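Der Deckel 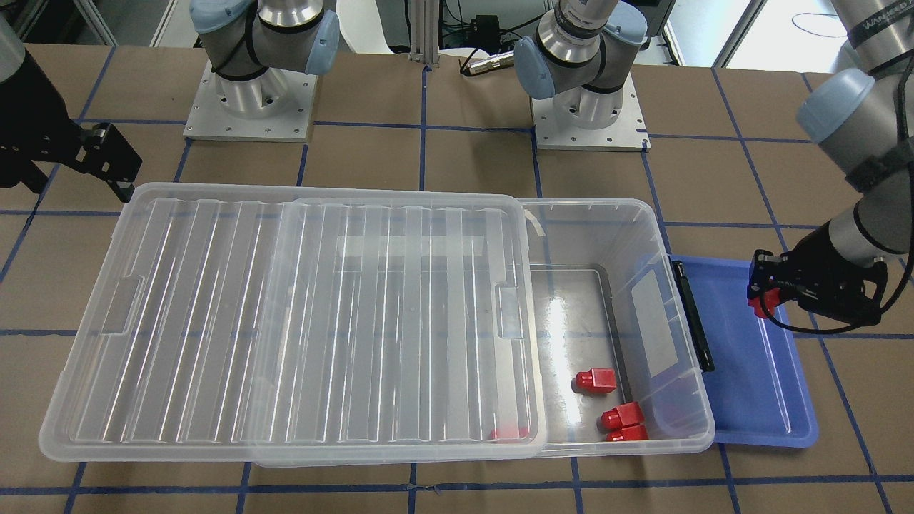 Kasten mit verschobenem Deckel, daneben die blaue Schale.

Das Formblatt sah für den Zustand eines Behälters zwei Einträge vor: offen und geschlossen. Zlata Hrynyshyn hatte den Stift bereits angesetzt und nahm ihn wieder weg.

Der Deckel lag auf dem Kasten, war aber nach links verschoben. Er stand dort weit über die Kante hinaus, rechts blieb ein Drittel des Kastens frei. In diesem Drittel lagen rote Klötze, einer mit zylindrischem Zapfen für sich, zwei hintereinander in der Ecke. Unter dem Deckel, durch die Rippen hindurch, war noch etwas Rotes zu erkennen, klein und ohne deutlichen Umriss.

Sie rief in Drelau an. Die Leitung brauchte eine Weile.

»Poirier.«

»Hrynyshyn, Prüfstelle. Es geht um die Rückgabe aus Flencombe. Ich habe einen Behälter, der weder offen noch geschlossen ist.«

»Was ist er dann?«

»Teilweise abgedeckt.«

Murray Poirier schwieg. Sie hörte, wie er blätterte. Er hatte die Vorschrift 299 selbst verfasst, in der dritten Fassung, und kannte sie vermutlich auswendig. Trotzdem blätterte er immer.

»Abschnitt 5«, sagte er. »Ein Behälter gilt als geschlossen, wenn der Deckel umlaufend aufliegt und die Verriegelung eingerastet ist. Liegt der Deckel umlaufend auf?«

»Nein.«

»Dann ist der Behälter offen.«

»Wenn er offen ist, muss der Inhalt vollständig einsehbar sein. Abschnitt 5, zweiter Satz. Der Inhalt ist nicht vollständig einsehbar. Unter dem Deckel liegt etwas.«

»Der Kasten ist durchsichtig.«

»Durchsichtig ist er. Der Deckel hat Rippen. Ich sehe Rot, ich sehe keine Form.«

Er blätterte wieder. Zlata Hrynyshyn betrachtete unterdessen den Tisch. Das braune Papier war mit dunkelblauem Klebeband in Quadrate geteilt, damit man die Lage jedes Gegenstands angeben konnte. Der Kasten war größer als jedes Quadrat und nahm auf die Teilung keine Rücksicht. Auch dafür gab es im Formblatt kein Feld. Die blaue Schale rechts davon war leer, ihr linker Rand steckte unter dem Ende des Kastens. Ob der Kasten damit als unterlegt galt, wollte sie heute nicht mehr fragen.

»Schieben Sie den Deckel zurück«, sagte Poirier.

»Dann verändere ich den Zustand vor der Aufnahme.«

»Dann nehmen Sie ihn ab.«

»Das wäre dieselbe Veränderung in der anderen Richtung.«

»Das stimmt«, sagte er, und es klang nicht unzufrieden.

Im Februar hatte es einen ähnlichen Fall gegeben, eine Lieferung der Firma Diekmann, 25 Behälter, einer davon mit dem Boden nach oben. Damals hatten sie sich nach 29 Tagen Schriftwechsel auf die Formulierung »seitenverkehrt, sonst ohne Befund« geeinigt. Der Boden war dabei zur Seite erklärt worden. Poirier hatte die Akte selbst geschlossen und ihr eine Kopie geschickt, ohne Begleitschreiben. Sie bewahrte die Kopie in der oberen Schublade auf.

»Was schreibt Grerkix in so einem Fall?«, fragte sie.

»Grerkix verwendet ein Freitextfeld.«

»Und wir?«

»Wir haben das Freitextfeld in der zweiten Fassung gestrichen. Es wurde zu viel hineingeschrieben.«

Sie notierte auf einem losen Blatt: Deckel aufliegend, nach links versetzt. Rechtes Drittel frei. Riegel an der rechten Stirnwand, schwarz. Rote Klötze im freien Teil, weiterer roter Gegenstand unter dem Deckel, Art nicht bestimmt. Sie las es ihm vor.

»Wo steht das?«, fragte er.

»Auf einem losen Blatt.«

»Lose Blätter sind nicht Teil der Akte.«

»Ich weiß.«

»Heften Sie es trotzdem an.« Er machte eine Pause. »Mit einer Klammer. Eine Klammer gilt nicht als Verbindung im Sinne der Vorschrift. Wer die Akte prüft, kann das Blatt lesen oder entfernen, beides ist zulässig.«

»Und der Eintrag im Formblatt?«

»Lassen Sie ihn frei. Ich trage bei mir ein, dass er folgt.«

»Wann folgt er?«

»Mit der vierten Fassung.«

Er sagte nicht, dass es eine vierte Fassung geben werde. Sie fragte auch nicht danach. Im vergangenen Jahr hatten sie öfter miteinander telefoniert, als die Vorgänge es verlangten, und gesehen hatten sie sich nie. Sie wusste von ihm, dass er beim Umblättern durch die Nase atmete und Zahlen ohne Betonung las.

»Herr Poirier«, sagte sie, »was, glauben Sie, liegt unter dem Deckel?«

Zum ersten Mal blätterte er nicht.

»Ein Klotz«, sagte er. »Wie die anderen.«

»Das habe ich auch gedacht.«

»Schreiben Sie es nicht auf.«

Sie legte auf, suchte eine Klammer und befestigte das Blatt. Oben rechts setzte sie das Datum ein, März 2020. Der Deckel blieb, wo er war — nach links versetzt, Art des Verschlusses offen. Dann nahm sie das nächste Formblatt vom Stapel und schrieb ihren Namen in die erste Zeile.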